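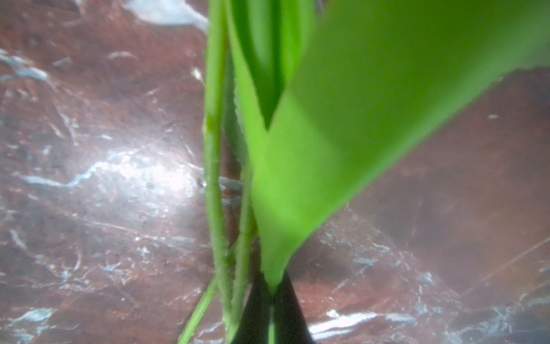 What do visitors at an open day want to know about a robot that handles plants?

Mostly whether it hurts the plant, how slow it is and what happens if it gets things wrong. In our case those three came up far more often than anything to do with cost or jobs, and I had prepared a lot of material on cost and jobs.

4. The open day at Kistberg

4.1 How the demonstration was set up

We ran the demonstration on a Wednesday in April, in the long room at Kistberg that normally does duty as the potting area. The plan (mine, so I'll take the blame for it) was one short run every half hour, with time in between for people to wander up and talk to us. Ulla Haugland looked after the arm, Liam Fothergill did the talking, and I stood at the side with a clipboard writing down what people asked. Holger Sæther kept the door, and his count for the day was 68 visitors, which was more than the room really wanted.

The task was the same one we describe in Section 3. The arm comes in low, closes its two fingers on the lower part of a young plant and holds it while the operator decides what to do next. We used the Lorkance controller with the closing speed turned right down. I'd wanted to show it at working speed, but Ulla talked me out of it the evening before and she was right: people like to see the fingers close.

Figure 4. Wrist camera view during the grasp. The two black fingers meet at the base of the broad leaf, with a thin strip of stem showing in the gap between them.

We put the wrist view up on a big screen beside the arm, and I can't recommend that enough! From where the visitors were standing the arm itself hid most of what was going on, so the screen was where the arguments happened. Figure 4 shows the sort of thing they were looking at. The nearest leaf sits so close to the lens that it goes soft and fills much of the upper right, and one grower told me quite firmly that a robot couldn't possibly work with a view like that. I said the approach is planned from further back, before the leaves get in the way, and she said "well, I'd still want to see round it". I have thought about that remark a good deal, and it's the reason Section 6 has a paragraph on a second camera.

4.2 What people asked

I wrote down every question I could catch and sorted them afterwards with Tamara Tymoshchuk, who hadn't been in the room and so didn't know who had said what. Damage to the stem was the biggest group by a long way. Growers tended to ask it with their hands, pinching the air to show me how hard they would hold a seedling themselves, and two of them wanted to put a finger in the gripper to feel it. We let them, with the force limit on and Ulla at the stop button.

Children asked better questions than I'd expected. One boy wanted to know if the robot could tell a leaf from a stem when both were green, and Liam spent a good 5 minutes on the answer, because the background came into it too. A reddish-brown surface behind green leaves is a kind choice for a vision system, but the one in Figure 4 is glossy and streaked with white, and bright reflections off it can swamp the image. We'd had a matt board in mind from the start and never got it cut.

Speed came next. Visitors from Brallavwood asked what the arm could get through in a shift, and I had to tell them we'd never run it for a whole shift, so any figure I gave would be a guess. They took that better than I feared. Anahera Donnelly, who had come over from Rätsep for the afternoon, pressed me on what the operator does during the pause after the grasp, and that conversation led directly to the changes in Section 5.1.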